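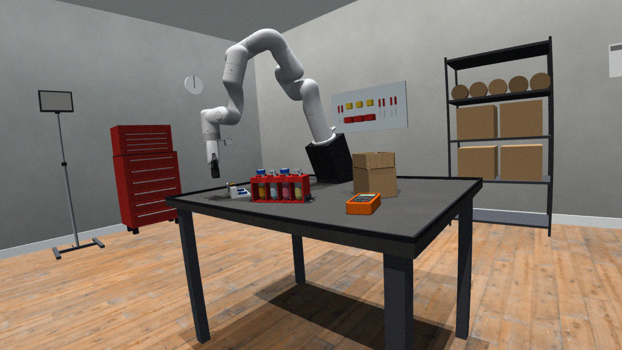

Grarnurex Language Circle Opens "Say It At Home" Campaign, Asks Plustham Council to Bring Back Mother-Tongue Notices

PLUSTHAM, May. The Grarnurex Language Circle is launching a campaign this month to ask Plustham Council to go back to printing its public notices in the languages people in this town speak at their kitchen tables. The campaign is called Say It At Home, and it begins with a petition, an open evening at the Talpur Street hall, and a good deal of knocking on doors.

Many of our neighbors will remember when the notice boards outside the library and the clinic carried everything in 4 languages. Rent changes, bus changes, school sign-up dates, the lot. Last fall the council cut that to a single language, saying the other versions could be had on request. We have made those requests. The longest wait so far was seven weeks, for a notice about a meeting that had already been held by the time the translation came.

"My mother has paid her taxes in this town for most of her life and she reads every notice from top to bottom, she always has," said Melati Harahap, chair of the Circle. "Now she has to bring it to me and wait until I get home from work. She doesn't like that, and I don't blame her one bit. She would like to read her own mail."

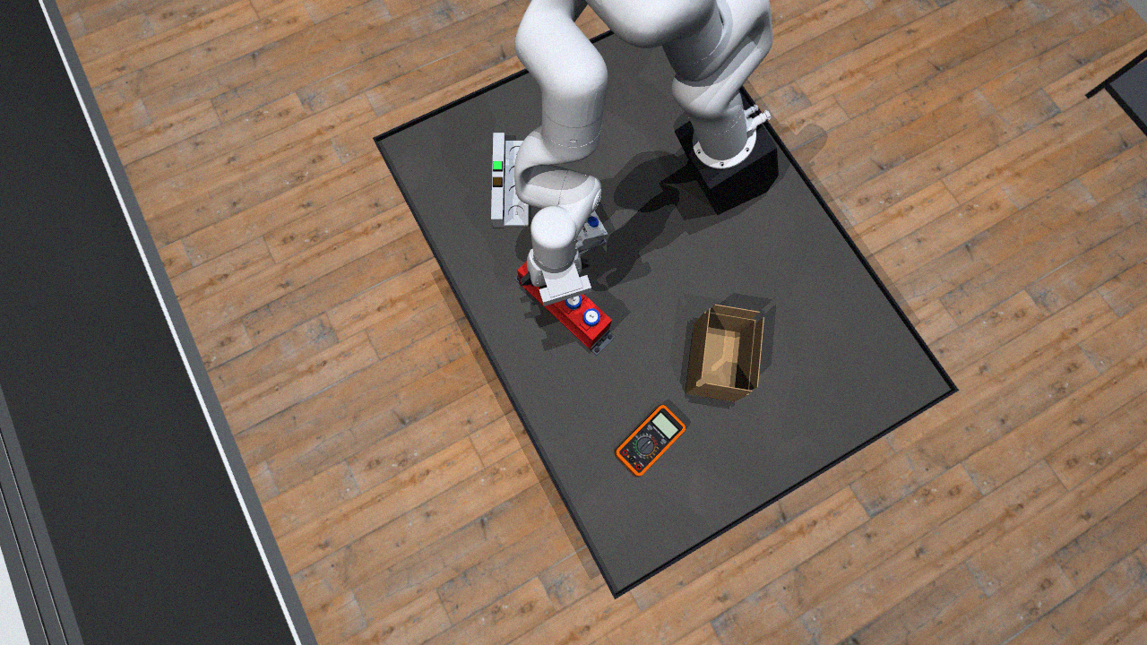
What we are asking for

The petition makes two requests. The first is that every notice dealing with housing, health, schools or voting be put up in all the languages the council used before the change, and on the same day. The second is that the council hold a public meeting, with interpreters present, before it makes any further change of this kind. We think these are modest things to ask, and we have tried hard to write them in words that anybody can follow without a lawyer at their elbow.

We want to be fair to the council here. Councilwoman Elsa Engström met with us in the spring and gave us a full hour of her time, and we came away believing that she had listened. She told us that cost was the main worry. We have since sent her office an offer from our own members to proofread translated notices free of charge, and we are looking forward to her answer.

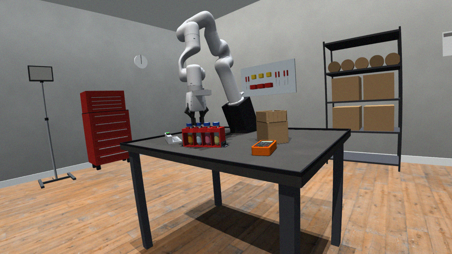 Support has been coming in from all over town, and some of it from places we hadn't thought to ask. The Bronavell bakery has put the petition on its counter, next to the rolls, and so has the shoe repair shop across the way. Parents at the elementary school have been passing copies along at pickup time. Olumide Akinola, who coaches the under-twelves soccer team, has read the petition aloud at practice in two languages and tells us he is working on a third, with plenty of correction from the children.

"People keep telling me that this is a small matter," said Mr. Akinola. "Well, if you miss the date for the school sign-up, it's a pretty big matter in your house." 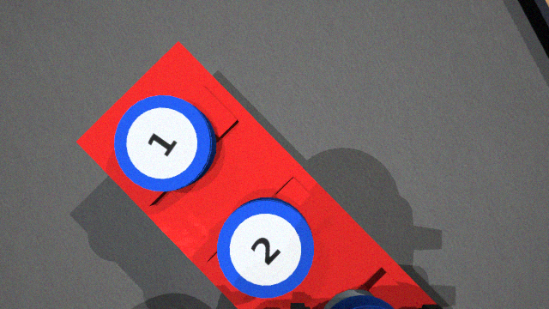 The open evening begins at 7 p.m. in the Talpur Street hall, and the date will be posted on the hall door as soon as the booking is confirmed. Amarachi Osagie will read from the letters residents have sent us, and there will be time afterward for anyone who would like to stand up and speak, in whatever language comes most easily. Interpreters will be on hand, children are very welcome, and there will be soup. If you need a ride, please let us know ahead of time and we will do our best to find you one.

Signed petition sheets can be dropped off at the bakery or handed to any member of the Circle. Please print your name clearly and include your street, as the council will not count a signature without one.

About the Grarnurex Language Circle

The Circle is a membership group of Plustham residents who teach, share and speak up for the languages of the town. It runs evening reading groups and a Saturday-style story hour for young children, and it takes no money from any political party.

Press contact: Efe Aliyu, Grarnurex Language Circle, Talpur Street hall, Plustham. Interviews can be arranged in several languages, and Efe is happy to talk in the evenings.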